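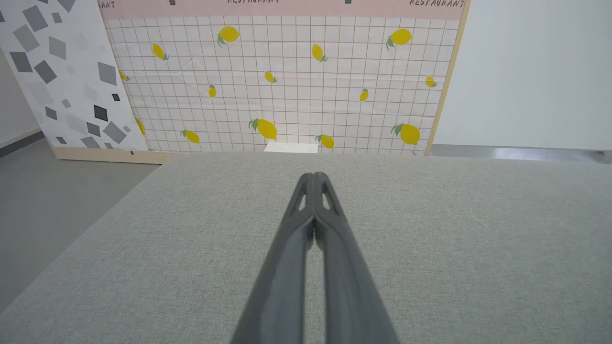 Grey woven fabric, Fivdale House, Nullholm.

# Fivdale House: your questions about renting a workspace

Last updated Mon 1 July

We get lovely long emails from people who've just walked past the building and want to know everything at once, so we've put the answers on one page. If you're after a small office, a studio or a workroom in Nullholm, start reading wherever you like. The questions are in the order they tend to arrive in our inbox and no other order at all.

## The building

### Where are you, exactly?

At the river end of Vaněk Street, in the old warehouse with the green doors. The railway station is 20 minutes away on foot, nearly all of it along the towpath (a really good walk on a bright morning!). The bus stops across the road from our main door, and there are two cafés, a post office and a hardware shop between us and the bridge.

### How big is it?

There are 1,793 square metres of lettable space over three floors. The ground floor has the larger workrooms, with wide doors and high ceilings. The first floor is mostly studios, and the top floor is offices, with sloping roofs and – we think – the best views in town. You can see right over the weir from the end room.

### Who runs it?

Uson Workspace. We own the building and we manage it ourselves, so if you ring about a sticking window you'll be talking to the same team that showed you round. Our office is just inside the main door on the left.

### What's the difference between a studio, a workroom and an office?

Mostly the floor and the sink. Workrooms have sealed concrete floors, a deep sink and extra sockets. Studios have painted boards and a small sink. Offices have carpet tiles, no sink, and share the kitchen at the end of the corridor. You're welcome to use an office as a studio, or the other way round, as long as it suits the floor. Please don't throw pots on the carpet.

## Money

### What does the rent cover?

Rent, heating, water, cleaning of the shared areas, buildings insurance, broadband and the use of both kitchens. It's one figure on one invoice each month, and we love how simple that makes life for people who are just setting up.

### And what doesn't it cover?

Electricity inside your own room, which is on a sub-meter and billed every quarter at the price we pay for it. You'll also need your own contents insurance, and you're responsible for any business rates on your room. Plenty of small firms pay little or nothing in rates, but it depends on what other premises you have, so do ask the council before you sign.

### How much is the deposit?

£300 for any office or studio, whatever the size. For workrooms it's one month's rent. We hold it for as long as you're here and return it after the check-out visit, less the cost of putting right any damage beyond fair wear. Drawing pin holes are fair wear. Holes for a climbing wall are not (we did get asked).

### Is VAT charged on the rent?

Yes, we've opted to tax the building, so VAT is added to the rent and to the electricity. If you're VAT registered you can usually claim it back. If you aren't, please count it in when you compare us with other places, and ask us for the figure with VAT included. We'll happily put both on the quote.

### Does the rent go up?

We look at rents once a year, in December, and write to everybody with the new figure. Any change starts with the next renewal of your own agreement and never in the middle of it.

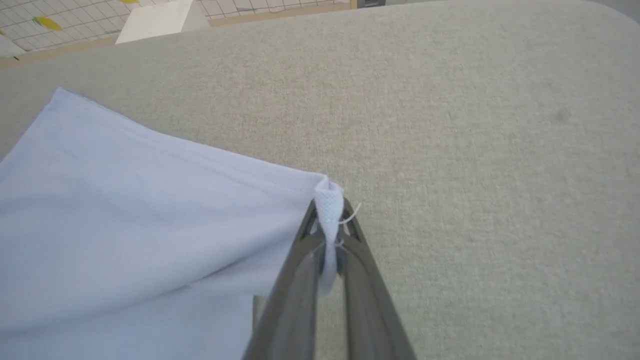

One tenant on the first floor wrote to say that this page ought to mention the electricity more loudly: her first quarterly bill arrived just after she'd paid for new shelving and she would have liked to put a bit aside each month. Good point, and thank you! We now send a meter reading at the end of your first month so you can see how things are going, and you can pay monthly if you'd like that better. Just tell the office which you'd prefer.

## Agreements

### How long do I have to sign up for?

Offices and studios are let on a rolling licence with one month's notice on either side. Workrooms are let on a lease of one year or three. If you want a longer term in an office we can do that too, and the rent will be a little lower.

### Licence or lease – does it matter?

It does, and it's well worth ten minutes of your time. A licence is quick to set up and easy to leave, but gives you less security. A lease ties you in for longer and gives you firmer rights to stay put while it lasts. We'll send you the full wording before you pay anything, and we really do encourage you to have somebody else read it with you. Our leases are contracted out of the security of tenure rules, and the letter that comes with the lease explains what that means in plain English.

### Can I share my room?

Yes, and lots of people do! One person or firm has to sign and be responsible for the rent, and we need the names of everyone who will have a key fob. Desk sharing has brought some wonderful pairings into the building. What you can't do is let out the whole room to somebody else and move away.

### What if I outgrow my room?

Tell us early. People already in the building hear about empty rooms a week before we advertise them, and moving from one room to another costs you nothing except the carrying. Your deposit moves with you. If you're going to a workroom we'll ask for the difference.

### Can I paint the walls or put up partitions?

Paint away. Any colour is fine inside your own room, and we only ask that you go back to white before you leave. Partitions need our written consent, because they can affect the fire alarm layout. Send a sketch, even a rough one, and we'll reply within a week.

## Day to day

### When can I get in?

Any hour, any day. Your fob opens the main door, the bike store and your own floor. The office is staffed on weekdays from nine until five.

### What kind of work can I do here?

The building has planning permission for offices and light industrial use, which in everyday terms means work that could be done next to homes without bothering people with noise, smells, dust or fumes. Sewing, bookbinding, software, furniture repair, small electronics, printing and design are all welcome. Spray painting, car repairs and cooking for sale need other premises, I'm afraid. If your trade isn't on either list, write and describe it to us. We enjoy those emails very much.

### Can customers visit me?

Of course. Visitors use the door phone and you let them in from your own handset. We don't allow walk-in shops, but we do have two open weekends a year when every tenant who wants to can throw open the door and sell. They're tremendous fun and the stairwell gets very full.

### Is there parking?

A little. The yard has spaces for loading only, for up to an hour. Long-stay spaces are in the public car park behind Vaněk Street, where season tickets are sold by the council. The bike store has room for 50 bikes and has never yet been full, so please bring yours.

### Can I get there with a wheelchair or a heavy trolley?

The main door is level with the pavement, and the lift serves all three floors. There's an accessible toilet on the ground floor and another on the top floor. The corridor doors on the first floor are heavier than we'd like, so if you plan to work there come and try them, and we'll fit a hold-open device linked to the fire alarm if you need one.

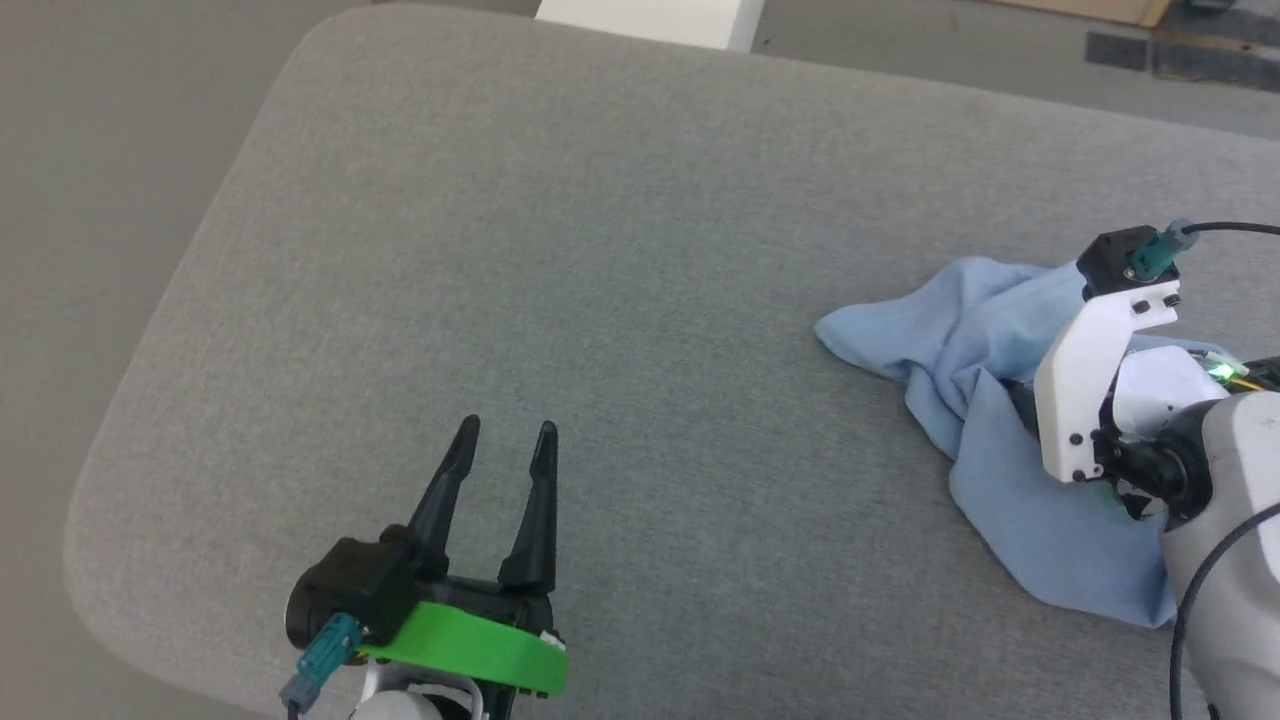

Could you please say something about deliveries, writes a reader from the far side of Nullholm, as I'm hardly ever at my desk before noon and my parcels all come at breakfast time. Gladly! The office takes in parcels on weekdays, signs for them and keeps them in the post room until you fetch them. Anything that comes on a pallet needs you, or somebody you've asked, to be in the yard to meet it. We can lend you a pump truck, but we can't unload for you.

### Is it noisy?

Ground floor: sometimes. First floor: a murmur, and somebody's radio. Top floor: very quiet, apart from the gulls in spring. We'd suggest coming twice, once in the morning and once in the late afternoon, before you choose.

### Are dogs allowed?

Yes, on licence agreements and leases alike, so long as the dog stays in your room or on a lead.

## Having a look round

### How do I book a viewing?

Ring or email the office with a couple of times that suit you and a line on what you do. Viewings take half an hour, and we'll show you every empty room that might fit, plus the kitchens and the bike store.

### Nothing is free at the moment. Is there a waiting list?

There is, it's free to join, and you can hop off it whenever you like. Tell us the smallest and largest size you'd take and which floors you'd consider. When a room comes up we email everybody on the list it would suit on the same day, and viewings go in the order that replies come back.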